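Ticket 2191: play kitchen, burner ring rattling and loose pieces
Status: open, waiting on part
Site: Evmont play centre, back activity room
Reported by: front desk, Friday, 9.40 am

Reported fault: a grey burner ring on the white play kitchen rattles when anything is put on it. Staff also say food pieces keep going missing, and one parent asked if the tap was meant to turn. Kitchen is the Purora one we bought second-hand in January, no box and no instructions.

First look: the counter is sound. No cracks that I could find by running a hand along the front edge. Both rings lift slightly if you get a fingernail under them. The one nearer the sink lifts more than the other and clicks when it drops back. Tried it with the radish on top and with nothing on top, and it clicks either way, so the weight of the food makes no odds.
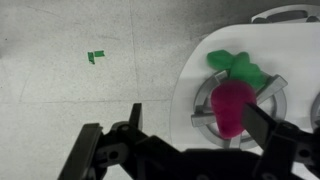
**Soledad Sepúlveda**
Equipment and rooms, Evmont

The radish is one of the soft-looking ones with the green leaves. It is on the list of pieces to keep, so please don't bin it if it turns up in another room. The leaves had come away slightly on one side and I have put a stitch in.

**Steps tried so far**

1. Pressed both rings down hard with the heel of the hand. Held for a morning, then the sink-side one was loose again.
2. Lifted the sink-side ring out and cleaned underneath. There was dried modelling dough in the recess. Cleaned with warm water and an old toothbrush, left to dry over lunch, refitted. Better but not cured.
3. Swapped the two rings over. The rattle stayed at the sink side, so the fault is in the counter and the ring itself is fine.
4. Looked underneath with a torch. The ring is held by small clips, and one clip on the sink side has snapped off short. The stub is still there. I did not find the broken end.
5. Packed the gap with a folded strip of felt. This stops the noise but the ring sits a bit proud and I don't like it as a permanent fix.

**Note from Talha Paracha, 11.15 am**

Please don't glue it. We glued the rings on the old kitchen and then couldn't get them out to clean, and it went to the tip in the end. Can we ask Dronik if they sell the clips on their own? They did us a hinge for the toy cupboard last year. Part number on the underside is 118 if that is any use to them. I could only read the last three figures, the rest has worn away.

**Reply, Soledad, 11.50 am**

Rang Dronik. They don't stock that clip but will look through their box of spares, and will ring back. Also tried Sembiring, who only do full counters. Not paying for a full counter over one clip.

On the tap: it isn't meant to turn, as far as I can tell. I tried the spout and both knobs gently and nothing gave. I have told the front desk to say so if anyone asks. No fault, nothing to do.

On the missing food: I got down on the floor with the torch and a ruler and went under the shelving along the wall. Found a lemon half, a crayon and a lot of fluff. Washed the lemon half and put it in the basket. After that I put some of the pieces out on the counter to see how they sit when the kitchen is in use.
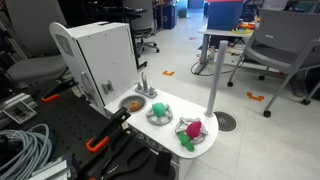
Round things roll towards the sink if you knock them, and anything long ends up lying across the edge of a ring and then goes over the front. I would suggest we keep fewer pieces out at once and put the rest in the basket with the lid. Remedios Garrido runs the Friday group and is happy with that.

**Note from Remedios Garrido, 2.05 pm**

Fine by me. The little ones fill the sink first anyway. Could the basket live in cupboard 101 instead of the office? I can't get into the office when Hugo is on the phone.

**Reply, Soledad, 2.20 pm**

Yes. Moved it. Label is on the door.

**Outstanding**

- Clip for sink-side ring. Waiting for Dronik to ring back.
- Felt strip stays in until then. Check it at closing, as it works loose. Spare felt is in the drawer under the kettle.
- Hugo Sotomayor to check the other kitchen in the baby room for the same clip. If it matches, we order two.
- If the ring comes right out during a session, put it up on the high shelf and carry on without it. Do not push it back in with children at the counter.

Leaving this open until the clip is fitted.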